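Projects > Climari > Data > README

Overview Files Changes Licence Contact

# Climari household words list

Climari is a list of everyday words for things in and near the home, collected in five languages: English, Portuguese, Tashelhit, Bengali and Moroccan Arabic. We made it for people who write beginner language courses and small dictionaries. It is plain text, so you can open it with any editor.

## What is inside

The main file is `words.tsv`. Every line is one meaning, and every meaning has its own number, which never changes between versions. If a meaning is removed, the number stays empty.

The columns are:

- `id` - the number of the meaning
- `topic` - one of 20 topics, for example kitchen, doors and locks, floors, washing
- `en`, `pt`, `shi`, `bn`, `ary` - the word in each language
- `note` - remarks of the speaker, always in English

When a speaker gave two words for one meaning, they are separated by a semicolon and the more common one is first. When the speaker had no word, the cell has a single hyphen. Please do not read the hyphen as "this language has no word". It only means that our speaker did not give one.

## How the words were collected

Farzana Roy prepared the questions and did the Bengali part. Thaís Holanda and Cauã Paiva did the Portuguese, both with speakers from Brazil, so words used only in Portugal are missing. Lahcen Tazi did the Tashelhit and the Moroccan Arabic. In total 51 speakers took part. Each session had 11 topics at most, as people get tired and begin to repeat the word they heard before.

We asked with a short spoken situation ("you come home and the door does not open, what do you look at?") and we wrote down the first answer. Pictures were used only as a second step, and the answers after a picture have the letter P in the note. Words for surfaces, handles and floor coverings were the hardest. Many speakers have one word for tile and for the whole floor, and they were surprised that we wanted two.

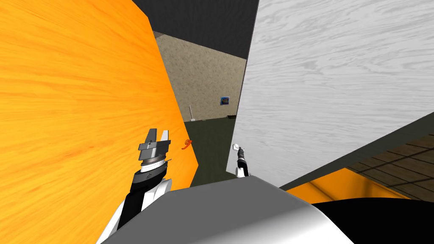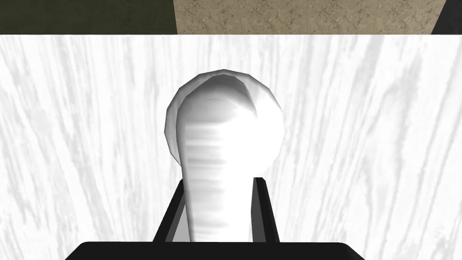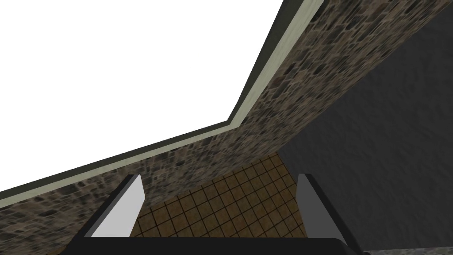
Top to bottom: orange and white wood-grain surfaces; a white object with a rounded head; small brown floor tiles.

## Spelling

Tashelhit is written in Latin letters, in the way Lahcen uses for his own teaching. Moroccan Arabic is in Arabic script without short vowels, except where two words would look the same. For Bengali we follow the spelling of the speaker if it is found in any school book, otherwise the note gives both forms.

English is British: `tap`, `cupboard`, `bin`. We had American words in the first version and took them out in May, because the mixed column confused the course writers.

## Known problems

- The topic "washing" has 4 meanings which overlap too much. They will be joined when we have time to ask again.
- Gender of nouns is marked in Portuguese only.
- Some notes are very short. Ilham Salem is going through them and asks the collectors what they meant - please be patient with this part.
- Older speakers are more numerous in Tashelhit than in the other languages, so a few words there can sound old to young people.

## Use and corrections

You may copy and change the list if you name Climari as the source. For a correction, send the number of the meaning, the language, your word and the region where you learned it. We do not replace a word on the basis of one message, but we add yours to the note.

Related lists

Flindale - words for weather and fields
Fahmy - kinship words, first version
Drorov - market and money phrases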